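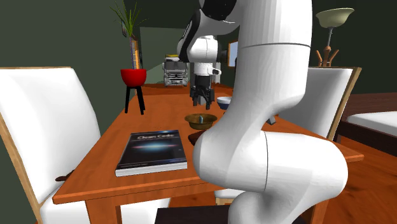 1. Ouverture de la séance et approbation de l'ordre du jour

La séance est ouverte à 18 h 05 dans la salle de lecture de l'annexe de Cledbridge, sous la présidence de Mme Yanti Sinaga. Secrétaire de séance : M. Fikri Wijaya.

Présents : Yanti Sinaga, Afiq Pangaribuan, Fikri Wijaya, Lingyun Dai.
Excusé : Wahyudi Tuhumury (pouvoir donné à Lingyun Dai).

Le quorum étant atteint, l'ordre du jour est adopté avec une modification : le point relatif au logiciel de catalogage est traité avant le point relatif au récolement. Le procès-verbal de la séance précédente est approuvé sous réserve d'une correction au point 3, où il convient de lire « cotes provisoires » au lieu de « cotes définitives ».

2. Fonds Ngau - état du traitement

M. Pangaribuan présente l'avancement du traitement du fonds Ngau (registres paroissiaux, plans cadastraux et correspondance commerciale). Le fonds compte 653 articles d'après le bordereau d'entrée. Le classement intellectuel est achevé pour les registres. Il reste à faire pour la correspondance, dont l'ordre primitif a été perturbé lors du transfert depuis Flallivstead.

Mme Dai demande si l'ordre primitif peut être restitué à partir des enveloppes. M. Pangaribuan répond que les enveloppes ont été conservées séparément et que le rapprochement est possible pour les lettres datées. Les lettres non datées seront regroupées en fin de série, avec mention dans l'instrument de recherche.

Deux plans cadastraux présentent des traces de moisissure sèche. Ils ont été isolés sous pochette et retirés de la communication.

Décision 2.1 : la série Correspondance est classée par correspondant, puis par ordre chronologique.
Décision 2.2 : les plans atteints sont dépoussiérés sous hotte par l'atelier avant toute numérisation. Suivi : A. Pangaribuan.

3. Conditions climatiques du magasin 2

Le secrétaire rend compte des relevés. L'humidité relative a atteint jusqu'à 60 % en juillet dans la travée nord, la consigne étant fixée plus bas par le règlement intérieur. La travée sud est restée dans la plage admise. L'écart est attribué à la gaine de reprise d'air, partiellement obstruée par un rayonnage déplacé au printemps.

Mme Sinaga rappelle que l'enregistreur de la travée nord n'a pas été réétalonné et que les valeurs doivent être lues avec cette réserve. M. Wijaya propose de placer un second enregistreur à proximité pendant un cycle complet de chauffage afin de comparer les courbes.

Une discussion s'engage sur l'opportunité de louer un déshumidificateur. Mme Dai y est défavorable tant que la gaine n'est pas dégagée. Le point est réservé.

Décision 3.1 : le rayonnage est remis à sa position d'origine.
Décision 3.2 : comparaison des deux enregistreurs, résultats à présenter à la prochaine séance. Suivi : F. Wijaya.

4. Logiciel de catalogage

La version en service de Gustatmont ne permet pas l'export des notices avec leurs niveaux hiérarchiques. Lors des essais, le fichier produit met tous les niveaux à plat et les rattachements doivent être ressaisis à la main. Mme Dai a préparé une table de correspondance entre les champs internes et les zones de description normalisées. Elle signale trois difficultés :

- le champ « Dates extrêmes » accepte du texte libre et contient des formes non homogènes ;
- les notes d'historique de conservation sont tronquées à 1000 caractères à l'export ;
- les renvois entre notices perdent leur identifiant.

M. Pangaribuan demande que la reprise des dates soit faite avant la migration. Mme Dai estime qu'une partie peut être corrigée par traitement en lot, le reste relevant d'une relecture notice par notice. Les notes longues seront exportées à part, en texte brut, puis rattachées par la cote.

Décision 4.1 : aucune nouvelle notice n'est créée dans le champ « Dates extrêmes » sans respecter la forme AAAA-AAAA.
Décision 4.2 : la table de correspondance est déposée sur l'espace partagé, observations attendues avant la prochaine séance. Suivi : L. Dai.

5. Récolement

Le récolement du magasin 1 est terminé. Les manquants constatés correspondent à des articles sortis pour reliure, à l'exception d'un registre de délibérations dont le fantôme n'a pas été retrouvé. La recherche se poursuit dans les travées voisines. Pour le magasin 2, l'opération est reportée après la remise en place du rayonnage (voir 3.1).

M. Tuhumury avait transmis par écrit une demande de modification du modèle de fantôme, pour y faire figurer le nom de l'agent et le motif de sortie. La demande est acceptée à l'unanimité.

Décision 5.1 : nouveau modèle de fantôme applicable dès réception de l'impression. Suivi : W. Tuhumury.

6. Questions diverses

Les boîtes de conservation de grand format sont en rupture chez le fournisseur habituel. Un devis est demandé à un second fournisseur, à dimensions intérieures identiques.

Mme Sinaga indique que la salle de lecture fermera à 17 h pendant la période de dépoussiérage. L'affichage est à mettre à jour à l'entrée et sur la page de l'annexe.

La séance est levée à 19 h 40.

La présidente : Y. Sinaga
Le secrétaire : F. Wijaya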